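Milk at Home: Your Questions

Does milk have to live in the fridge door?
No, and we'd rather it didn't. The door is the warmest spot in most fridges. Put it on a shelf, toward the back.

Can I trust the date on the carton?
Up to a point. It assumes the milk was kept cold the whole way, and it tells you little once the cap has been opened. Smell it.

Do those "freshness" discs work?
We tried the Comimano disc for 15 days. The maker claims milk keeps 70 percent longer. Ours turned when the plain carton did – draw your own conclusions.

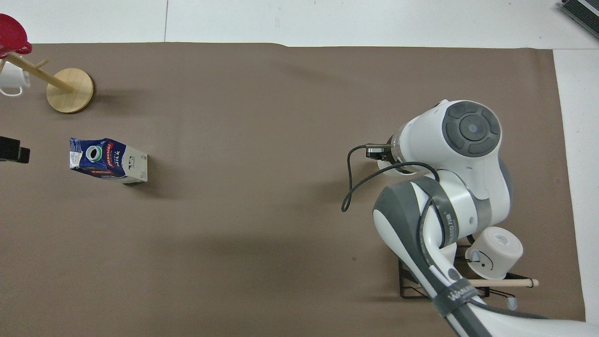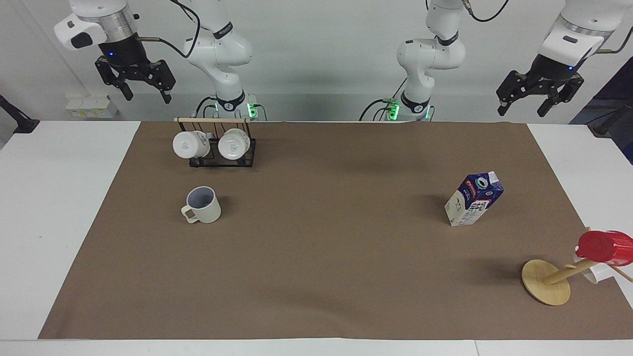 By Noman Jadoon
Questions checked by Trinh Quan
Updated 23/08/2001

Is milk in a carton better than milk in a clear bottle?
Light does spoil the taste, so a carton has the edge. Whether you'd notice in a mug of tea is another matter.

Can I freeze it?
Yes, if you leave room for it to swell. Thaw it in the fridge and shake well. It may look grainy, and we wouldn't pour it on cereal.

What about the Bola frother? It says any milk will do.
It says a lot of things. Skim gave us stiff foam that was gone in minutes, and whole milk did better. Readers have sent us more than 13 complaints since April, mostly over the lid.

Is shelf milk "dead"?
We hear this often and have yet to see anyone back it up. It tastes a bit cooked.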